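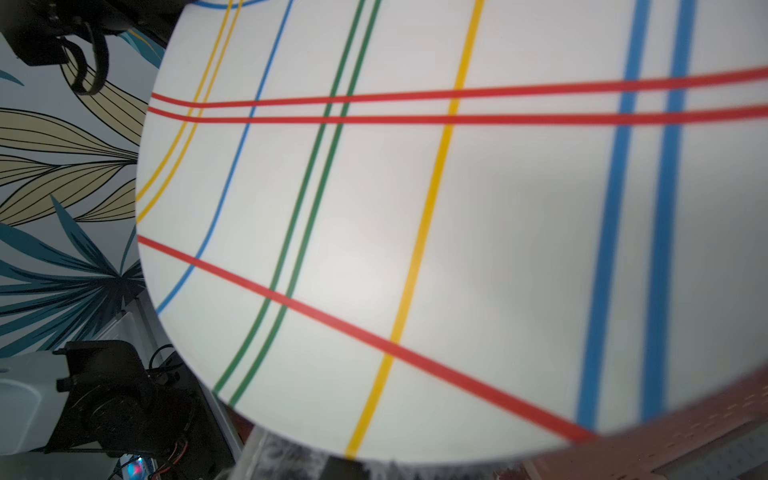

One reader wrote in after the last page on stone surfaces to say that vinegar had left dull spots all over her marble side table, and she wanted to know what to use in its place. Plain water and a few drops of mild dish soap will do for most days. Keep vinegar, lemon and bathroom sprays away from marble for good.

Daily wipe-down

Lift things off the surface before wiping. Pushing them across drags grit along with them, and grit scratches. Dampen a soft cloth, wring it hard, and work from the back edge to the front. Dry with a second cloth. Water left to dry by itself leaves rings, and they show most on dark red or brown stone. 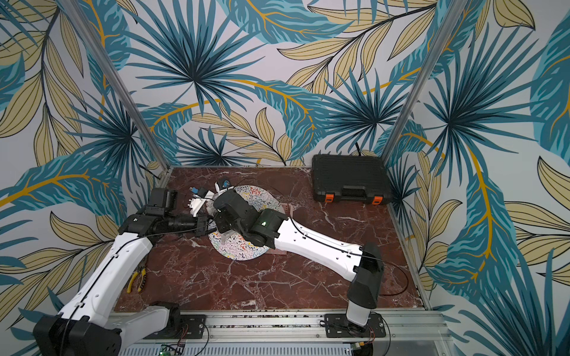 Red-brown marble with pale veining, leaf-print paper behind.

If you have wallpaper behind the table, spray the cloth and never the wall. Dust printed paper from the top down with a dry cloth. Most papers will take a barely damp wipe, but test a corner first.

Which cloth or pad

Microfiber is fine on polished stone as long as it is clean. Shake it out before you start. A shaggy pad holds more dust than a flat cloth and is better for a dry pass. I have used Botari pads and the cheaper Hodik ones and can't tell them apart after 6 washes. If the pad has a loop, hang it up by that to dry.
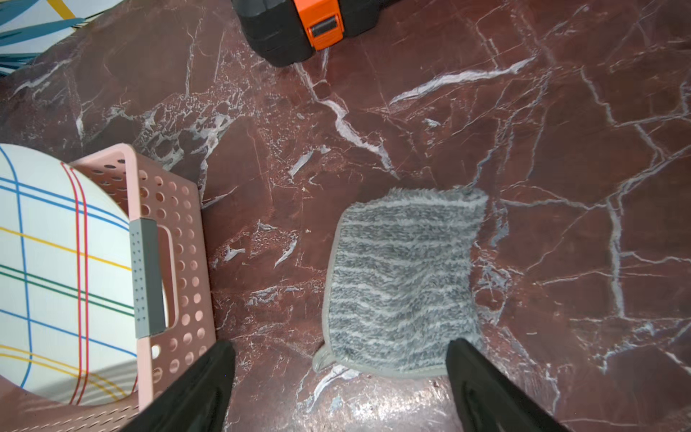
Washing the pads

Wash pads separately from cotton towels, which shed lint into the pile. Use warm water and a little liquid detergent. Skip fabric softener and dryer sheets. Air dry, or tumble on low.

Round boards and trays

Wipe painted or striped boards with a damp cloth and dry them right away. Put felt dots underneath if they sit on marble.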